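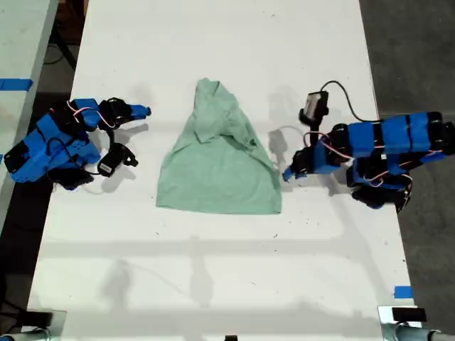 ## Can a home robot fold laundry yet, or is it still a lab trick?

**kanaujia_k**

Two kids, one dryer, and a pile on the couch that never gets smaller. I keep running into clips of small two-arm setups folding T-shirts and I'm hooked! I've built a 3D printer from a kit and I can solder, so I'm not scared of a project. What I want to know is whether I could have something by January that takes a shirt out of a heap and gives me back a folded one, without me standing next to it. If laundry is too much, what chore should I start with?

**Normand Chisholm**

Fun question, and the short version is "sort of, on a good day."

I've been playing with a pair of hobby arms in my garage in Poltby for a while now. A shirt that's already lying flat is very doable. Mine folds one in 100 seconds, which is slow, but I still grin every time it gets the sleeves in. The trouble is the step before that. Drop a shirt on the table in a lump and the arms have to find a corner or a hem they can trust, and every lump is different. The collar might be on top or buried, and a sleeve can look just like a fold in the back. You and I sort that out by tugging and feeling. Cheap servos don't feel much of anything.

What helped me:

- Stick to plain shirts in one color at first. Stripes and big prints threw mine off badly.
- Use a light table with a shirt that stands out from it. Pale green on white works okay, white on white was a disaster.
- Clamp everything down. If a base shifts even a little, your practice runs don't match anymore.
- Put a camera near each gripper if you can. An overhead view alone misses the edge that's tucked under.

I recorded 2,883 practice folds by hand-guiding the arms (my wife has opinions on this) and it still gives up on inside-out shirts. So by January, flat shirts, yes! Straight from the dryer with you in another room, I wouldn't promise it. For a first chore I'd go with wiping a table or putting blocks in a bin. Hard things keep their shape, and you'll learn a ton.

**lulari_fan**

just buy a robot vacuum lol. mine does the whole downstairs and I love it

**Gonent Dave**

Normand covered the home side. I work in a shop that packs uniforms, and we have a folding machine that does 4,000 pieces on a busy day. It's a joy to watch, but a person lays every shirt on the belt, face down, sleeves out. We had a demo of an arm that was supposed to do the loading and it did fine with towels. Shirts, it kept grabbing two layers at once.

I'd start with towels or washcloths. Four corners, no sleeves, and your couch pile gets smaller either way. Please post a video if you build it!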